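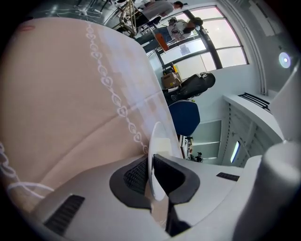
How do you fold a thin printed cloth so it doesn't come out of the drawer full of creases?

Fold it in thirds the long way, then roll it loosely from one end. The roll is the part I skipped for years! A flat fold puts a hard line in the same spot every single time, and on soft beige fabric that line shows up right through the pattern.

I've been on a linen kick since the new year, and I finally emptied the big drawer in the hallway – all of it, onto the bed, in one heap. I found 3 tablecloths I had completely forgotten (one still had the paper band from the shop in Stilleck around it), plus a pillowcase that belongs to a set I gave away when we left Clastbridge. I was thrilled about the tablecloths. The pillowcase is going to be dust rags.

The one I love most right now has little white heart outlines running down it in a chain. I'm not usually a hearts person, but it's the day before Valentine's and I am leaning all the way in. They're only outlines, so the whole thing stays quiet, and beige goes with every plate I own.

Anyway, the folding. I lay the cloth on the bed with the print facing down and smooth it from the middle out with my forearm, which works so much better than hands. Then one long side comes in a third of the way, and the other side goes over it. If the edges don't match up, let them be! I used to tug at the corners until everything was perfectly square, and all I got was a twisted hem and a bad mood. After that I roll it, loose enough that I can slide two fingers into the middle.

The rolls stand on end in the drawer, so I can see every pattern from the top without digging. I fit eight in there with room to spare, and before that I could hardly get the thing shut.

Heavier cloths are another story. My old one from the Skolov market is so stiff that it unrolls itself by morning, so it hangs over the closet rail with a towel underneath to soften the bend. If you have a trick for stiff cotton, please leave it in the comments, I would love to hear it.

Next up is the napkin basket, and I have been putting that off since August.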